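# Trornisness football results

Match results from the Trornisness amateur league, typed up from the printed programmes and put into one tidy CSV. 2,155 matches so far, and I'm really pleased with how it's coming along!

Last updated October 2018.

## What you get

- `matches.csv` – one row per match, with both clubs, the score and the ground
- `scorers.csv` – one row per goal, where the programme gave a scorer
- `clubs.csv` – the 12 clubs and every spelling of their names I've come across

Flaluseo Rovers alone have 5 spellings, which made the early seasons great fun to sort out. The `club_id` column is the one to join on – please don't join on names.

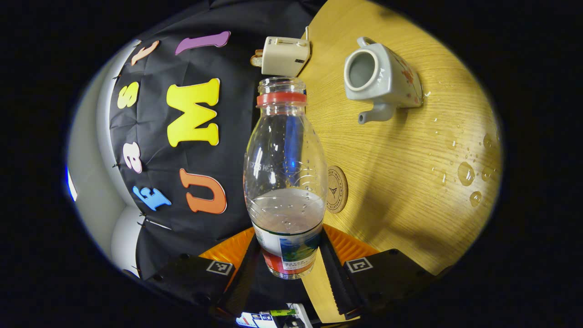 Scores are as they stood at full time. Extra time goes in `aet_home` and `aet_away`, and shoot-outs have their own pair of columns, so a cup tie that went all the way will fill six cells. If a match was abandoned the score is left blank and `status` says `abandoned`, even when the league later let the result stand (the `awarded` column covers that).

## Known gaps

- Branus Park Reserves: 2 seasons missing, no programmes found yet
- Attendance is patchy before the league moved to the new forms
- Own goals are marked `og` in `scorers.csv`, but only from the Weerasinghe Cup onwards

The June play-offs are in there too, with `stage` set to `playoff`. They're my favourite part of the whole file – so many late goals!

## Using it

Free for any use. UTF-8, commas, dates as YYYY-MM-DD. If you spot a wrong score, open an issue with the `match_id` and a scan of the programme page if you have one.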